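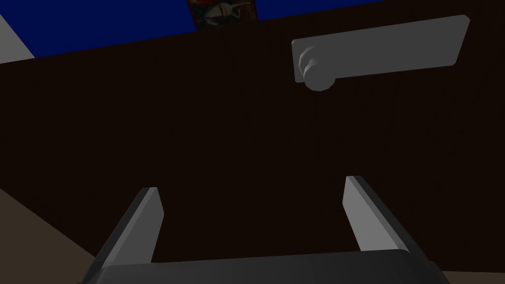 Attachment 1: door handle, gray on dark brown

Ticket: Kirex deck won't save after balance patch
Game: Plonarley (card battler)
Opened by: Hrvoje Živković
Status: Waiting on player

Hrvoje Živković wrote:
Since the patch my Kirex control deck loses 2 cards every time I save it. Both are Tusta, the one minion in the set with guard that I can afford. I add them, hit save, go back to the menu, and they've wandered off. Reinstalled 4 times. I am now very good at reinstalling.

Support wrote:
Thanks for getting in touch. Tusta went from 4 mana to 5 in the patch. Could you check whether your deck is flagged for the Rajan Cup? That format has a mana cap, and the editor drops cards over it.

Hrvoje Živković wrote:
It was flagged. I don't remember flagging it, but I also don't remember building half of this deck. Unflagged, saved, and both copies stayed put. A small red message might have been nice, or any message in any color.

While I have you, a 5 mana Tusta trades down against every rush card in the game, so I assume someone lost to it in the office. Do I get the full dust refund if I scrap mine?

Support wrote:
The missing warning is logged as a bug. Full refunds run for around 7 more days, and only on copies that aren't in a saved deck.

Hrvoje Življović wrote:
So I have to take them out of the deck again.

Support wrote:
Yes, please.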